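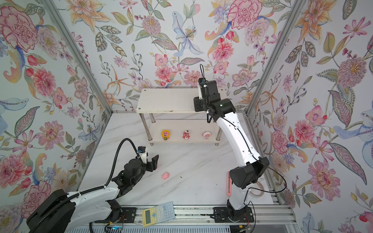 Brevinham open day, 26 January 2021

Quick notes before I forget it all. Got to the Lastamel building late, parking is a mess, the lot on the river side was full so I walked up from the bakery. Sign-in sheet, sticker, coffee from a flask. Ground floor is offices, skip it.

Went up with one question - can any of this tidy a shelf in my shop yet. I sell gifts and cards, 1,087 lines at last stock take, and most of my day is picking small things up and putting them back where they go.

Kai-wen Chien did the tour. Talks fast, good on details. The job they care about most upstairs is shelf work: little toys, two arms, one shelf with a board on top and another underneath. Sounds like nothing. The top board is easy, he says, you come straight down. The lower one is where it goes wrong, you have to come in under the top board at an angle and not knock the neighbors over.
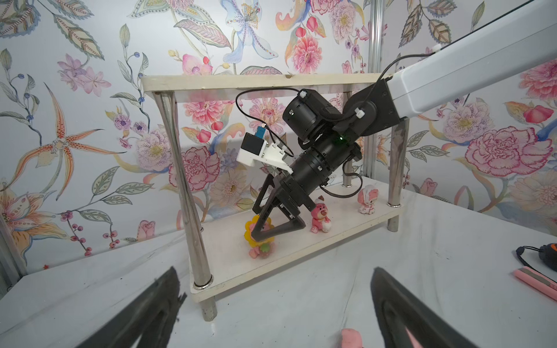
Soft stuff is worse then hard stuff. It squashes, and the arm has to know when to stop squeezing. Asked how many tries before they call a task done. 100 in a row, no help from a person. Asked if they'd got there on the lower board. Not yet. Fair answer.

Speed - slow. I'd have the shelf done and be on to the next. But I also get bored and go answer the phone.

Ieva Sproģis took the second half, the Hemus software. Lost me a bit. She did say a customer moving things around mid-job is still a big problem, wich is my whole shop on a busy afternoon.

Price: no one would say. Next open day is in June, sign up early, they cap it at 450. Bring your own lunch.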